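3.2 Collection of demonstrations

Demonstrations were gathered by teleoperation on the Zostus tabletop cell. Each episode is recorded by a fixed camera beside the workspace and by a small camera at the wrist, and both streams are stored with the joint positions and the gripper opening. The desk subset comprises 664 episodes over 16 object layouts, all on a green cloth with a white grid. The cloth was not stretched or pinned, so its lines cannot be used for calibration.

Layouts in this subset combine stacked books with thin objects such as pens. Book stacks were kept misaligned, as the offset between covers gives the policy an edge to approach. Operators were free to choose the order of grasps.
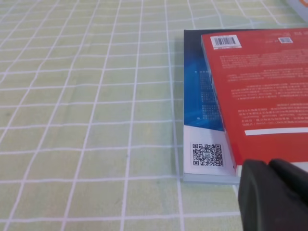
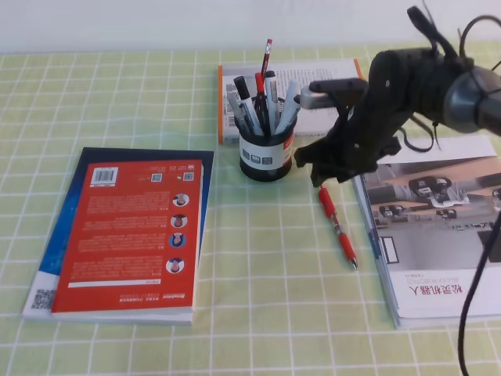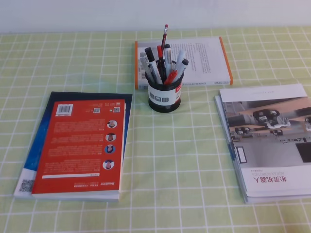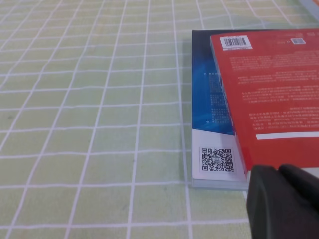 Figure 4. Views from the desk subset, fixed and wrist cameras. The red book lies on top of the blue one in all four.

Episodes were segmented with the Voltel annotation tool. A segment begins when the operator engages the clutch and ends when the gripper is released and withdrawn. Segments in which the two streams drifted apart by more than 76 ms were discarded before training, and no attempt was made to repair them by interpolation. Failed grasps were kept if the operator recovered within the same episode, and were labelled as such.

Language instructions were written after recording by annotators who saw only the fixed view. Where several objects of one kind were present, the instruction had to name the intended one by colour or by its place on the table. Instructions that did not meet this rule were sent back once and then dropped.

The split between training and test data was made by layout, with 4 layouts held out. Splitting by episode, as in our earlier Sampaio set, lets near-identical starting states fall on both sides and inflates the reported success rate.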